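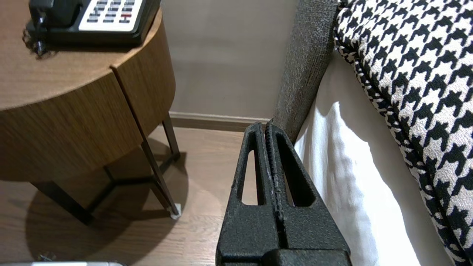 Round nightstand, medium-brown wood grain, on slim dark metal legs. Bedroom, window side.

Pikwood Guest Room: Gallery
Posted Saturday, March 9, 2024

The guest room at the Winness house has been refurnished. The old painted dresser and the two mismatched chairs went to the resale shop on Machala Street, and most of what replaced them came from the Dristby showroom. This page covers the nightstand and the area next to the bed. The closet and the desk corner will get their own page in May.

About the nightstand
The top is round, with a soft sheen and a fine horizontal grain. The front is curved and finished in the same veneer, with one thin vertical seam. Under the cabinet the legs are joined by a dark crossbar set low, and the front leg has a small white cap where it meets the floor. We wanted something on legs so that the vacuum head could get underneath.

Where it stands
It sits beside the bed with a gap between the two. We tried it closer in and the comforter kept catching on the edge of the top. The outlet is behind the headboard, so the lamp will need an extension cord. A flat plug is best for this.

Floor and bedding
The floor is light wood and was left as it was. A darker rug was considered and dropped. The bedding is white and will stay white, which makes it easier to replace one piece at a time. Spare sets are in the hall closet, second shelf.

Details
Nightstand: Dristby, stock number 926
Delivery: 6 days from order
Assembly: legs and crossbar only, 4 bolts, hex key in the box
Care: dry cloth on the veneer, damp cloth on the metal, no spray polish

Still to do
Touch up the baseboard.
Hang the wall lamp, or decide on a table lamp.
Check the bolts again after the first month.

Other pages: Hallway | Upstairs Bath | Back Porch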